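Chapter 8: Lids, Bins and the Stuff on Your Table

I used to think a bin was a bin. Then I moved into a place in Skedham with one long table and almost 80 things that lived on it (pens, batteries, tea bags, you name it), and I got picky fast! So this chapter starts with the humble lidded bin, and with you sitting down in front of one.

Put it in the middle of the table with some clear space on both sides. Now work the lid a few times with your fingers and pay attention to the near edge, the bit you'll be touching every day.

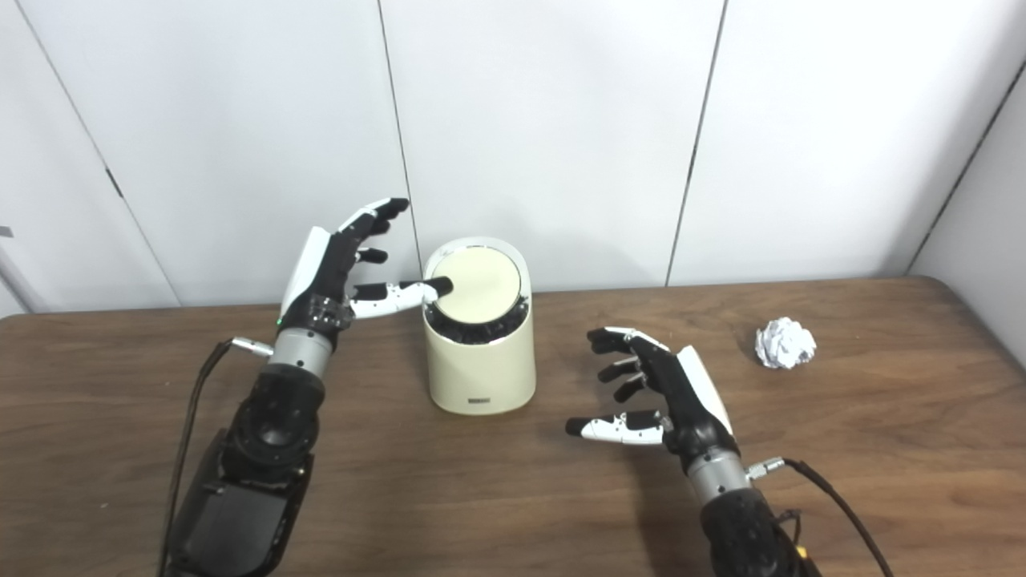 I like to do this before I put a single thing inside, and I'd ask you to do the same with every bin you own. Write down which ones you'd happily use with your eyes half shut. You'll want that list for the Jendura sorting exercise on page 483, where we finally get to fill them.

Filed under: Home Skills / Textbook Samples

Last updated: March 8, 2020

Related chapters
Drawers and Dividers
The Nurkine Shelf Plan
Labels That Stay Put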